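The folding problem

Sun 3 November

I joined the robotics club in January on the understanding that there would be robots. There are, in the sense that there is laundry, and now and then a robot is involved in it.

Our project this year is called Furko. It is supposed to learn to fold clothes by watching people fold clothes, and the people are us. You take the hand-held gripper, you squeeze it open and shut like a very expensive pair of salad tongs, and it records what you did and how. Do that 300 times and Furko will have some idea of what a sleeve is. So far Furko thinks a sleeve is a table.

Bheki Nkuna wrote the schedule. Each of us does 25 folds a week at home, on whatever flat surface we have, because Bheki read that a robot trained in one tidy lab will panic the first time it meets somebody's bedroom. I can report that the bedrooms on offer are not tidy. My mother came to the door during my second session, watched me spend 5 minutes folding one item with a claw, and asked if this was going on my college applications. I said yes. She closed the door very gently.

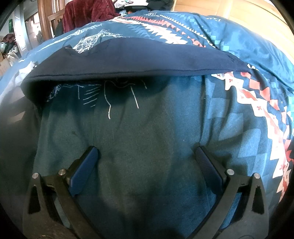

Hlongwane Robotics Club — Furko team

The hard part is dark fabric. With a light T-shirt you can see every edge you're supposed to grab. With navy, the hem and the fold and the shadow under the fold all look like the same thing, and you end up steering for a line of stitching and hoping. Petronella Joubert swears by going in with the fingers wide open and only closing once you're touching cloth. I was a skeptic, mostly out of pride, and then I tried it and my bad grabs went way down. I have not told her this.

Patterned bedding is the other argument. Petronella wants us all on plain sheets so that Furko gets a clean view. Bheki wants zigzags, checks, whatever is on the bed already. They had it out over the group chat for most of an evening, with diagrams. I stayed out of it, as I only own the one cover and it isn't plain.

What nobody warned me about is the wrist. The gripper doesn't weigh much when you pick it up at the club meeting, and then by fold 20-something it weighs as much as a bowling ball. I've started switching hands, so Furko may grow up ambidextrous, or just confused.

Next up is the actual arm, which is called Osto and lives in a cupboard with a broken hinge. Bheki says we can try the first trained version on it once everybody's folds are in. I still owe him two sessions and a pair of jeans.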